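Clothing > Knitwear > Questions we're often asked

Search the shop
Type here and press enter

Caring for your Parri fisherman's jumper

Everything here comes from letters and emails to our little workroom in Stukomthorpe. Nerys Hopkin answers every one of them herself, usually with a pot of tea beside her, so do be patient if yours takes a day or two!

What is a Parri made of?
Pure wool, 100 per cent, spun with a bit of the natural grease left in. That's why it smells faintly of sheep when you first put it on (we rather like it, and it does fade).

Can I put it in the machine?
Please don't, however gentle your machine says it is. Cool water in the sink, a small squirt of wool soap, and a slow press with your hands – no wringing – will see it right.
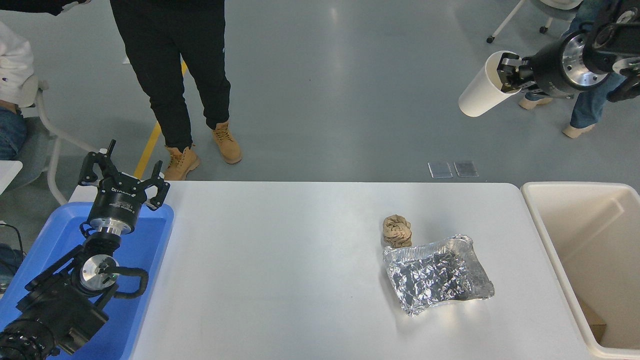 How do I dry it?
Flat on a towel, away from radiators, patting it back into shape as you go. A thick one can take a couple of days in winter, so pick a spot where you won't keep having to move it.

Which size should I order?
They were always worn close, so your usual size will feel snug to begin with and ease over the first few weeks. If you like a shirt underneath, go up one. You have 21 days to swap it.

What do the patterns mean?
Oh, we could talk all evening about this one. The ladder up the front is the old Grulleo stitch, and the wavy rib on the sleeves came to us from a knitter in Clalteseck, whose pattern notes we still work from.
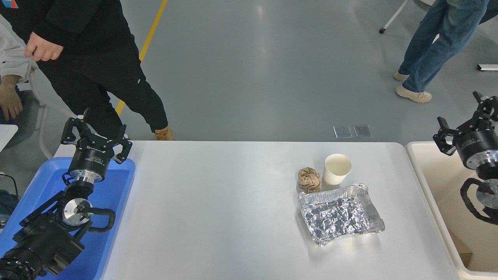
Do you mend old ones?
Gladly – elbows and cuffs mostly, from £10 a patch. Wash it first, please, and pop a note in with your name and where the holes are. We close for mending in April.

Comments

Marlene Sperling
Mine felt stiff as a board for a fortnight and now I can't get it off my husband.

Tess
Does the navy run? I've a cream scarf I'm fond of.

Nerys Hopkin
A little in the first wash, Tess, so keep them apart!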